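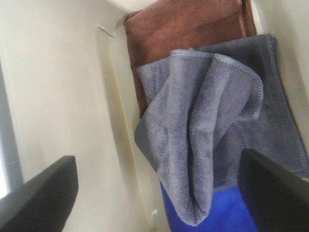

Skotent Towel Cell by Leneck
Model 1123

Home > Laundry and Linen > Picking and Sorting

The Skotent takes over the first pull at the sorting station: it picks microfiber and terry towels one at a time and passes them to the folding table or the feed belt. It works with mixed colors and with towels that are bunched or lying over each other.

What changes for your staff
Sorters no longer reach and bend for every piece. One person can look after 3 cells from the touch panel and spend the rest of the shift on folding, stain checks and packing. At the Tamayo plant, the sorting crew was moved to quality check and stayed on the same shifts. Most people learn the panel in a morning - clearing a missed pick takes longer to get used to.

Included
Arm and base
Two-finger gripper with black finger pads
Wrist camera
Touch panel and stand
Power cable

Specifications
Cell weight: 146 kg
Part number, spare finger pads: 2253
Power: single phase

Please note
Not for fitted sheets or duvet covers. Wipe the finger pads at the end of each shift - lint build-up causes double picks.

Works with Kiden feed belts. Adapter plate sold separately.

Page updated October 2021

Request a quote | Download manual | Spare parts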